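Skip to content Projects Notebook Parts shelf Wiki Log in

Workshop > Notebook > Towel folder > Bench notes, Tuesday

Bench notes, Tuesday — fold pickup and pad wear
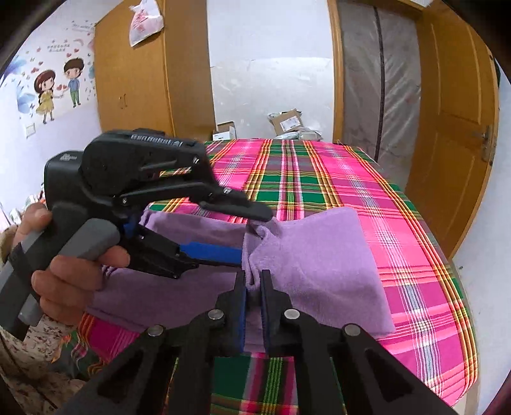 Main job was still the first pinch. If the jaws close on one layer only, the rest of the fold goes fine. If they catch two, the towel comes up as a lump and the Drasevetti arm has no idea what it's holding. Spent the morning on hand demos and the afternoon on the pads.

Demos: 21 episodes kept, 11 thrown out. Most of the bad ones were my fault for closing too early. Two had a gap in the trigger log, same as last week. I reseated the connector and the gap went away, but I don't trust it. Running total is now 229.

Changed the order of the grab. Old way was corner first, then drag. New way is to push up a ridge in the middle, pinch the top of it, lift a little, then go looking for the corner. Slower, but the policy gets a clear thing to aim at. On a patterned cover the corner search is worse than on the plain gray sheet. Need more of both before retraining, and the split should be closer to even than it is now.

Pads: printed a new set on the Beltby in the softer filament. Ridges came out clean at the second try. First try had the bed too cold and the base curled up. Fit on the fingers is tight, had to file the slot. Left pad sits a hair proud of the right one and I can feel it when the jaws shut on something thin. Shimmed with tape for now — do it properly in the model.

Linkage: one elbow pin on the arm side is loose again. Thread locker this time, leave overnight, don't run it before then.

Software: Tilivus export still drops the last few frames of each episode. Worked around it by holding still at the end before stopping the recording. Whoever is on next, please do the same or the release gets lost. The fix is on the list but behind the calibration page.

Force limit on the arm went back down to 21 percent. Higher than that and it pulls the cover along with the towel.

To do
- reprint left pad with the slot opened up
- check cable strain relief at the trigger end
- order spare pins from Doležal, same length as before
- thin cotton towels, we only have thick ones
- relabel the kept episodes, the names in the folder are a mess

Recent entries
Trigger log gaps, again
Filing down the finger slots
Soft filament settings for the Beltby
Calibration page, what's missing
Arm mount, second version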